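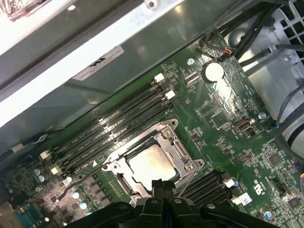
莱凯克(Lakeck) 2019年11月17日电

莱凯克市政府淘汰下来的666台台式电脑不送粉碎厂了。先拆检,能用的翻新,每台85加元卖给本市居民。昨晚市议会表决通过,会开到很晚,旁听席走得差不多了才轮到这一项。

原来的方案是整批交给格鲁克斯卡公司(Grukska)按废旧电子产品处理,合同草案夏天就写好了,只差签字。现在改了。格鲁克斯卡只收翻新不了的部分,其余交杜塞特维修行(Doucette),地点在老火车站货场后面那排平房。销售由二手店基基斯(Kikis)代办,店面不收佣金,只收取货登记的工本费,多少还没定。

提案人是议员若泽·贝尔热龙(Josée Bergeron)。她在会上讲得很快,手里拿着一叠纸,大半没念。“机器没坏,是我们换系统。换系统和机器坏了是两码事。”她说。又说,很多家庭孩子写作业还在用手机,图书馆那几台公用电脑放学后要排队。

反对的声音也有。议员达米安·维斯(Damian Wyss)投了反对票,理由主要是硬盘。这批电脑来自税务窗口、房产登记处、公园管理处和市政厅二楼的几个办公室,里面存过居民的住址、地税记录、许可申请。“删了不等于没了,”维斯说,“我不想哪天在跳蚤市场听说有人翻出邻居家的地税单。”他要求所有硬盘一律物理销毁,不留一块。

这一条最后写进了决议,算是各退一步。硬盘全部拆下,交格鲁克斯卡当场粉碎,市府信息科派人在场签字。翻新机装新的固态硬盘,费用从原定的处理费里出。贝尔热龙表示可以接受。维斯还是投了反对,说他对保修那一段不放心,下面会讲到。

为什么现在换

市府办公电脑多数用的是Windows 7。微软早已宣布,这个系统的支持到明年一月结束,之后不再有常规安全更新。信息科去年就打了报告,建议整批换新,理由有安全方面的,也有软件方面的:房产登记处用的那套程序,新版本不再支持旧系统。报告在预算会上压了几个月,春天才批。新机器陆续到货,旧机器陆续堆进市政厅地下室,再后来地下室放不下,转到货场。

货场那边有屋顶,没暖气。信息科负责人恩卡纳西翁·塞普尔韦达(Encarnación Sepúlveda)说她最担心的是入冬以后返潮,机箱里结露。“放到开春再处理就晚了。所以这事要么现在定,要么就别翻新了。”她催过两次。十月的会议议程太满,没排上。

这批机器用了多久,各部门不一样。最老的用满了10年,公园管理处的,风扇声音大得很,去过那边窗口办烧烤许可的人应该有印像。新的是税务窗口那批,买来没几年,塞普尔韦达说配置拿来上网、写文档、看视频课完全够。房产登记处的夹在中间,内存偏小,要加。

杜塞特怎么做

杜塞特维修行的老板弗洛朗丝·博杜安(Florence Beaudoin)没有参加昨晚的会,今天早上记者打电话过去,她正在店里吃早饭,边吃边说。

流程大致是这样。机器进来先登记,拆硬盘,清灰。再查主板、电源、内存、处理器,换散热硅脂。电源有问题的直接换,不修。主板有问题的拆零件,整机报废。查完装新硬盘,装系统,跑一夜测试,第二天没死机就贴标签入库。

她说最费时间的是清灰。“公家办公室的电脑放地上,放桌子底下,地毯。你想想看。”有些机箱侧板的螺丝拧花了,得想办法取。还有键盘,她不打算翻新键盘,不划算,擦不干净的就扔,配便宜的新键盘鼠标。

内存是另外一件事。各部门内存大小不一,她的想法是把报废机器上的内存条拆下来集中,配给缺内存的机器,型号对得上就用,对不上再买。处理器也一样,同一代的可以互换,针脚和压板都要小心,压板扣不平,轻则开不了机,重则整块主板就完了。她提醒自己动手的人,处理器盖上那层旧硅脂要擦干净再涂新的,别直接往上加。

系统装什么,还没最后定。塞普尔韦达倾向于Linux,不花授权费,旧机器跑起来也轻。博杜安觉得老人和学生家长会不习惯,售后电话会打爆。折中的办法可能是两种都备,买的人自己选,选Windows的自己出授权的钱。这一项信息科说月底前给说法。

价格

85加元一台,含主机、键盘、鼠标、电源线。显示器另算,数量也没有主机多,不少部门换电脑没换显示器。要显示器的在登记表上勾一下,有货再通知。

这个价钱怎么来的,贝尔热龙解释过:新硬盘的一部分、测试的工时、配件,加起来摊到每台,不赚钱。有居民在会上问能不能再便宜,或者干脆白送。她说白送试过,几年前那批打印机白送,一上午被几个人拉光,后来在网上卖。收一点钱,限一户一台,查住址。

领住房补贴或者在食物银行登记的家庭,可以申请全免,名额200个。申请走社会服务处,不走基基斯,这点市府强调了好几遍,别跑错地方。社会服务处的若泽·奇泽姆(Josée Chisholm)说,不需要另外交收入证明,处里有档案的直接核对,没有档案的带上最近一期的补贴信就行。她希望有孩子上中学的家庭先报。

200个名额够不够?奇泽姆没正面回答。她说先看报名的情况,多了就抽签,抽签公开进行。议会也留了口子,第一批卖剩下的可以转成免费名额,由社会服务处提出,不用再上会。

保修

争得最久的是这一段。草案原来写“售出概不负责”,维斯说这不行,市政府卖东西不能像车库甩卖。贝尔热龙同意加保修,但杜塞特一共就几个人,保修期长了扛不住。来回改了几稿,最后定下来:买回去三个月内坏了,拿回杜塞特免费修,修不好换一台,没得换就退钱。软件问题不算,中毒不算,摔的不算,泡水的不算。

维斯还问了一句,谁来接电话。没有人马上回答。后来塞普尔韦达说信息科可以在市府网站上开一个常见问题页,电话还是打杜塞特。博杜安今早听说这件事,停了一下,说:“那得给我多装一条线。”

格鲁克斯卡的态度

格鲁克斯卡原来可以拿整批的处理费,现在只剩硬盘粉碎和报废件。公司今天发来一段书面回复,很短,说尊重市议会的决定,会按新方案报价,并提醒市府,报废的电源和主板不要混进普通金属垃圾。没有说会不会追讨前期的费用。会上有议员问到这个,市府法律顾问的答复是草案没有签字,不构成合同义务。

格鲁克斯卡在城北工业区,本地不少单位的旧电器都送那边。粉碎硬盘那天记者要求到场旁观,公司还没回复。

电子垃圾那笔账

莱凯克没有自己的电子垃圾处理厂,只有一个回收点,在垃圾转运站旁边,露天,几个大铁笼子。居民把旧电视旧打印机拉过去,按类放。放错的很多。管理处一直说要搭棚子,一直没搭。

贝尔热龙在提案里附了一页,讲的就是回收点。大意是说一台能开机的电脑,如果进了铁笼子,淋一场雨,就真成垃圾了。她建议在回收点加一个带锁的柜子,专收还能用的电脑和手机,由杜塞特定期去取。这个建议昨晚没有表决,移到下次会议,和搭棚子一起讨论。

有一位居民发言说,他送过一台笔记本去回收点,只是电池坏了,换一块就能用,但现场没有人可以问。另一位问手机收不收。收,但是要自己先退出账号,恢复出厂设置,不然拿去也没法用。说了好几遍。

学校那头

本来有议员提议把一部分机器直接给学校。学区婉拒了,来信说学校的设备要统一管理,型号太杂维护不过来,而且教室里主要用笔记本和平板。不过中学的技术课想要一些报废主板和坏电源外壳给学生拆,电源本体不要,电容有残余电压,老师不放心。这部分格鲁克斯卡和杜塞特都说可以给,数量不多,直接联系就行。

图书馆要了几台,换掉二楼那几台老的。图书馆的机器不算在居民销售里面。馆方说换机期间公用电脑区照开,位子会少一点,请大家互相让一让。

怎么买

登记从下个星期开始,在基基斯店里填表,或者市府网站下载填好了带去。网上不能直接提交,塞普尔韦达说来不急做系统。要带有本市住址的证件,或者水电账单,两样里有一样就可以。一户一台。登记的时候不收钱,取机器时付,现金和借记卡都行,不收支票。

基基斯在主街靠邮局那一头,卖旧家具和童装的那家,门口有斜坡,推车能进。停车不方便,店主请大家停邮局后面,别堵送货的门。取机器会分批打电话通知,没接到电话先别去店里问,店里不知道进度。

第一批什么时候能取,博杜安不肯给死日子。她说看新硬盘到货,看天气,货场那边搬过来要用卡车,下大雪就得等。市府的说法是圣诞节前先出一批,其余的开年以后陆续出,全部在五月以前处理完。五月以后货场要腾出来给除雪车做检修,合同早就签了,不能拖。

住得远的,或者搬不动的,可以请人代取。代取人要带登记人的证件复印件和一张手写的条子。老人院那边会集中送一次,时间由老人院自己定。

企业和租房中介不能买。市府职员可以买,按居民算,没有优先,也不能挑自己原来用的那台。这一条是维斯加的,加的时候底下有人笑。

买回去以后

塞普尔韦达让转告几件事。第一次开机会要求设密码,不要跳过。系统更新会自动下载,头一两天可能慢,不是坏了。要接电视当显示器的,先看看电视后面是什么接口,有些机器只有老式的蓝色接口,得另外买转换头,店里不配。无线网卡也不是每台都有,办公室里原来插网线,家里如果没法拉网线,登记表上注明,杜塞特看情况加一个USB的,这个另收钱,价格贴在店里。

放的位置,别贴着暖气片,别塞进不通风的柜子里。博杜安补了一句,也别放地毯上。

会上其他事项

除雪费用追加,通过。河边步道路灯更换推迟,等报价。冰场的开放时间晚上延长一小时,周末不变,平日的早场取消,家长有意见的可以写信给康乐处。图书馆还书箱搬到东门,原来那个位置施工,已经搬了。狗牌续期的费用不变。

关于投票

电脑这一项赞成的占多数,维斯一票反对,另有一名议员因为亲戚在格鲁克斯卡上班,事先申报,没有参加表决。会议记录要等下次会议确认以后才上网,急着看的可以去市政厅一楼窗口借阅,不能带走。

维斯会后在走廊里说,他不是反对翻新。他家里那台也是二手的。他反对的是把事情定得太快,表格没印,电话没装,价钱先说出去了。“下礼拜登记,表呢?”记者今天上午去基基斯看了,表确实还没到。店里说市府答应明天送来。

已经有人去问了。上午店里接待了好几拨,多数问能不能先留名字,店里一概不留,说留了也不算数。有位女士想给上大学的儿子买一台,儿子户口还在家里,人在外地,问算不算一户。店里答不上来,让她打市府电话。记者代问了一下,奇泽姆说算,但一户仍然只有一台,家里买了,儿子就不能再买。

还有人问能不能只买零件,比如内存条、机箱、风扇。暂时不行。博杜安说零件要先留着配整机,等全部做完了,剩下的可以在店里摆一个箱子,大家自己挑,价钱随便。那是开春以后得事了。

硬盘粉碎的日期定下来以后市府会发公告。回收点的柜子和棚子下次会议讨论,居民可以提前写意见,投进市政厅正门的信箱,或者当面交给秘书处。写清楚姓名和街道,匿名的不念。

更正:本站上一条快讯写成“每户两台”,有误,应为每户一台。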